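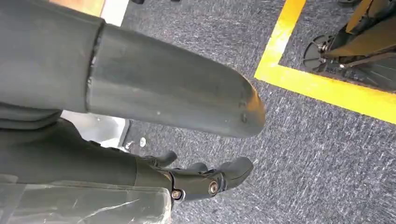 The carpet came with the building, and the building came with a letter about the carpet.

The letter was from the landlord in Istberg, and it ran to two pages. It said that the carpet was gray, that it was commercial grade, that it covered 1,683 square feet without a seam in any place where a seam would be noticed, and that the tenant was expected to return it in the condition in which it was found. I read this standing on the carpet. I had no idea what condition it was in. It was speckled, light gray on dark gray, and had been designed by somebody very clever so that coffee, dust, toast and small screws would all look like part of the pattern. If you had murdered a printer on it, you would have had to feel around with your hands to find the evidence.

I was Kramer's relocation lead. I had been in accounts until February, when I made the mistake of owning a tape measure.

The office was moving from Fudton to Wolness, a distance you could cover in the time it takes to eat a sandwich, and management had decided that for this distance everything should be wrapped. They bought clear plastic film on rolls, 1,000 feet to a roll, and they bought three rolls. I mentioned that 3,000 feet seemed like a lot. I was told it was cheaper that way. So we wrapped. We wrapped the chairs and the lamps and the coat stand. We wrapped the whiteboard, and you could still read through the plastic what someone had written on it about the third quarter. We wrapped a box of plastic bags. Toward the end of the second roll a kind of fever took over and somebody wrapped the stapler, then wrapped the tape dispenser, then went looking for the scissors and found they had been wrapped first.

I would like to say I stayed above all this. I wrapped my lunch.

The movers carried it all out on one morning and carried it all in on the same afternoon, and set it down on the gray carpet in the order in which it came off the truck, which was no order at all. Then they asked me to sign for it. It took me a while to find a pen. Mine was in my desk drawer, and my desk was in four layers.

I sent everyone home and said I'd make a start.

Unwrapping is supposed to be the nice part. Children do it for fun. But a child gets to stop when he reaches the present, and I kept arriving at filing trays. The film had a way of clinging to itself and then to me. I'd pull a long strip off a chair, and it would drift down and settle over whatever was next to the chair, so that for the first hour I was more or less moving the plastic around the room from left to right. It was noisy, too. Every time I knelt on a piece it crackled, and I'd look over my shoulder to see who had come in.

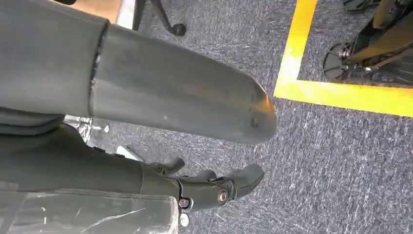 The carpet at Wolness, with plastic.

I found out about the third roll at about the time it got dark. I had been carrying the used film to a heap by the door, and the heap had grown to the height of my chest, and I sat down on what I took for a low stool to think about it. The stool was a bundle, wrapped so many times that its corners had gone soft. There was a label stuck on the outside in handwriting I didn't recognize. It said FRAGILE, and under that, in smaller letters, KEEP WRAPPED.

It wasn't on my list. I had a good list. It had every object in the Fudton office on it, including a fern that had died before the list was finished and been left on out of respect. There was nothing there about a low soft bundle that should be kept wrapped.

I did what any responsible person would do and shook it. It made no sound. I pressed my face against it and saw a lot of light bouncing around and something gray in the middle. I called my manager, who said that it was probably for Istberg. I called Istberg, where a recording thanked me for my interest in commercial flooring.

So I unwrapped it.

I'm not proud of it. The label could not have been clearer. But I had been unwrapping things since lunch and my hands had got into the way of it, and I think if you had walked in at that point and stood still I would have started on your coat. I found the loose end, and I pulled, and the bundle rolled over a few times across the floor like a dog that wants its stomach scratched. It got smaller. The layers came off in one long ribbon, and I walked backward with it all the way to the windows and had to start again from the other side. Somewhere near the middle I lost a shoe.

Inside was a square of gray carpet.

It was the same carpet, light gray on dark gray. Folded on top of it was a note, which said that this piece had been cut from the original roll and never walked on, and was to be used as the reference sample when assessing the condition of the floor at the end of the lease. It was to be kept out of the light. It was on no account to be handled. The replacement value was given as $1,340, which struck me as bold for something the size of a bath mat.

I put it down on the floor so that I could read the note again.

Perhaps you are ahead of me here. I turned to pick up my shoe, and I turned back, and I was looking at 1,683 square feet of speckled gray with film lying all over it, and I could not see the sample. I moved some of the plastic. I moved all of the plastic. I got down on my hands and knees and went over the floor by touch, in rows, the way you'd mow a lawn. I found two paper clips, a peppermint, and a key that has never fitted anything. I had to admire the carpet. It was doing exactly what it had been made to do.

I found it in the end by tripping over it, some time after ten. By then I had been kneeling on it and around it for most of the evening, and there was a faint brown ring on one side where I'd put down my coffee to look for it.

There was film left on the third roll. I folded the note, set it back on top, and wrapped the whole thing up again, tightly, one layer after another, until the corners went soft. I was rather good at it by then. I copied out a fresh label. FRAGILE, I wrote, and under it, in smaller letters, KEEP WRAPPED.

Then I added it to my list, between the coat stand and the fern, and went home with one shoe on. The other turned up in the heap by the door when they came to take it away. It was fine. It had been very well protected.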